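News | Reviews | Interviews | Indie | Forums | About

Interviews > PC > Driton

Driton developer talks delays, save files and the map everyone wants back 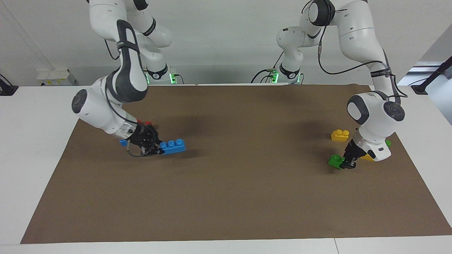

Refilwe Steyn has been up since five when we speak. Patch day. She keeps muting herself to answer someone in the other room.

"Sorry, sorry. It's the save thing again. Go on."

The save thing is what most players know Driton for at the moment, which is a shame. It's a slow, odd building game set in a flooded valley, came out in early access in July, and for the first fortnight a good chunk of people lost their towns if they quit while it was raining. Steyn doesn't dodge it.

"It was my code. I wrote the weather and I wrote the saving and I never tested one with the other for long enough. We had 234 reports by the end of the first week. I read all of them. Some were very polite, which was worse."

Today's patch, dated August 22, 2021 in the notes, should close it off. Old saves will load, though bridges might need placing again. There are 57 other fixes in there as well, mostly small. Boats no longer turn up in the church.

"People have asked for the boats in the church back," she says. "We're talking about it."

Steyn started the game alone in Pemitham, evenings and weekends, while working on other people's mobile games. The team is four now. No office. One of them lives in Bristholm and has never met the rest in person.

"We tried doing a video call every morning and everyone hated it. So now it's one call a week and a lot of typing. I type too much. Ask them."

Calvo is the big one, though. The second map, shown in the early trailers, then gone. It's all over the forums. Was it cut?

"Held back. I know that sounds like cut." Long pause, someone shouting about a build. "It was twice the size of the valley and ran at half the speed. You'd build a mill and it'd be lovely and then you'd turn the camera round and the whole thing would just chug. I didn't want that to be what people paid for. It's coming, it'll be free. I'm not giving a month, I gave a month last time."

And it will be smaller?

"A bit smaller. The lighthouse stays. I'd get letters."

Console versions are further off. She says the menus were built for a mouse and it shows, and she'd want to redo the lot before putting it on a pad. Co-op she rules out flat. Mod support is a maybe, there's a rough version running on her own machine and it it lets you swap the houses but not much else.

Price stays the same through early access. Going up at full release, she wouldn't say by how much.

Does she still play it?

"My longest town is 79 hours. It's a mess. I've got a road that goes to nothing, I keep meaning to knock it down." She's muted again, then back. "I have to go, the patch is up and somebody's already found somthing."

Driton is out now in early access on PC.

Comments (4)

mudlark_
lost two towns to the rain bug but still playing. bridges being wonky is fine by me

Tobbler
"Held back" lol. Heard that before. Will believe Calvo when I'm standing on it

pennywhistle
Bring back church boats!!

hexham_dan
Patched this morning and my July save loads ok. Had to redo three bridges and the sluice gate, took ten minutes. No co-op is a pity, my brother and me would of played it all winter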